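Normunds Kļaviņa has a rule of thumb about rules. If a site safety document runs past eight pages, he says, the people on the floor have stopped reading by page three, and the people who wrote it know that.

The one on his desk at Brovstead runs to 124.

"I read it twice," he says. "The first time I thought I'd missed the part that tells you what to do with your hands."

He has spent most of his working life checking other people's equipment, first packaging lines, then warehouse arms, and now the odd new branch of the trade where people carry grippers around by hand and do chores with them so that a machine can later be taught the same chores. Cenport hired him to look over its practice guide for this kind of work before the guide goes out to partner sites. He took the job, he says, expecting to sign it off in a week. That was in the spring, and he hasn't signed it.

His complaint is easy to state. The guide was adapted from one written for fixed robot cells, the sort with a fence, a light curtain and a big red button. A fair amount of it still talks about the fence.

"There are 50 clauses on guarding. Fifty! And you go into one of these rooms and people are walking around with the tool in their hands. Where do I put the guard? Around the person?"
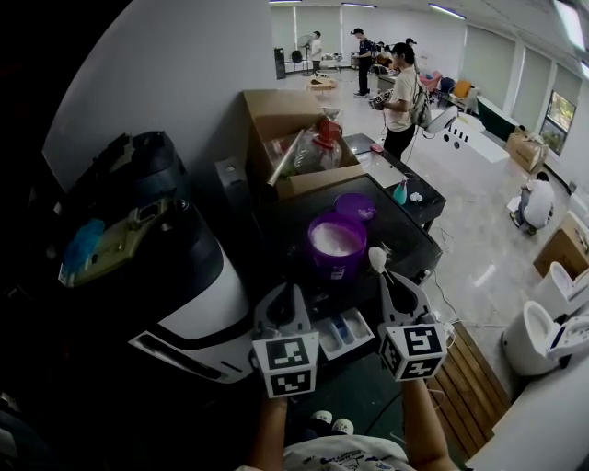
A gripper in each hand at the work tables, with other people busy further down the room.

He is harder still on the word "workspace," which the guide defines as the area within reach of the equipment. With an arm bolted to the floor, that is a circle you can paint. With a tool somebody is holding, it is wherever that person happens to walk, and the guide doesn't say so anywhere.

"So on paper the workspace is the whole building, or it's nothing. I asked which. I got a very polite email."

I put it to him that this might be fussing. The grippers are small and they move as fast as a human arm moves, which isn't very. Nobody is going to be crushed by a person folding a towel. He agrees with all of that, and says it's his point. The real hazards are the boring kind, and the guide has almost no room for them.

"Ask anybody in a workshop what's going to hurt them. It's the floor. It's what's lying on it, and cables, and stairs, and walking backward because you're watching your hands. If your eyes are on the job, they aren't on your feet. I'd trade ten clauses on emergency stops for one decent page on that." 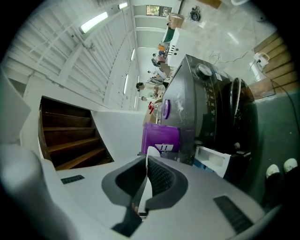
He did write that page, as it happens, and sent it in. It asks for walking routes to be agreed before a session and kept clear during it. It asks that power leads be run along the wall or covered, and that any open stair have a barrier or a second person standing by when somebody is working near it with both hands full. It says drawers and doors on appliances get closed when the task is over. It says that whoever is holding the tools can stop at any moment without explaining why.

The last item came back with a query beside it. Somebody wanted to know how it would be audited.

"How do you audit a person putting something down?" He laughs at this, though not for long. "That's what I mean about this whole business. If you can't tick it, it doesn't go in. And the things you can tick are the things that were never going to hurt anyone."

Koppel, a smaller outfit that writes training material for the same sort of sites, has gone the other way and put its rules on a single laminated sheet. I expected him to approve. He thinks the sheet is worse.

"It says 'Be aware of your surroundings.' What am I supposed to do with that? I can't do it more than I'm doing it. It's a sentence for after the accident, so they can say you were told."

What he would keep from the long guide is the dull middle: how often the jaws should be looked over, what counts as a worn pad, who is allowed to open the housing. Clause 108, on cleaning, he calls the best thing in it, and he suspects it was written by somebody who had cleaned one. It says to check inside the opening for small parts before every session and to take them out with the power off. It says to write down any damage to the housing, however slight, on the day it is found.

"You read that and you know there was a person behind it. The rest could have been about elevators."
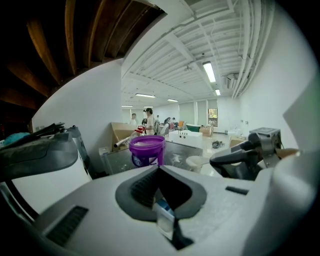
He is also doubtful about the people who say practice will settle down by itself as the trade grows up. He heard the same thing about warehouse arms. What settled there, in his telling, was the paperwork, and the habits on the floor stayed about where they'd been. New starters still learned from whoever was standing next to them, good or bad.

Does he think the guide should be scrapped?

"No. People always want me to say that. There should be one. I just want somebody to take it into a room on a normal working day, with all the stuff out and people going in and out, and read it aloud. Every time a sentence doesn't match anything you can see, cross it out. Then look at what's in the room that you haven't mentioned."

He offered to do this himself at the Clangate site. The answer was that the text had already gone to layout, and that comments could be collected for the next edition. No date has been set for a next edition.

A partner meeting is planned for Sat 13 October, and he has been given a slot after lunch. He hasn't prepared slides. He intends to bring the guide, a pen and his own page, and ask who in the room has read past the definitions.

"If it's more than two," he says, "I'll buy them dinner."

We use cookies to improve your experience and to measure how our articles are read. By continuing to browse you agree to our use of cookies. Manage preferences | Accept all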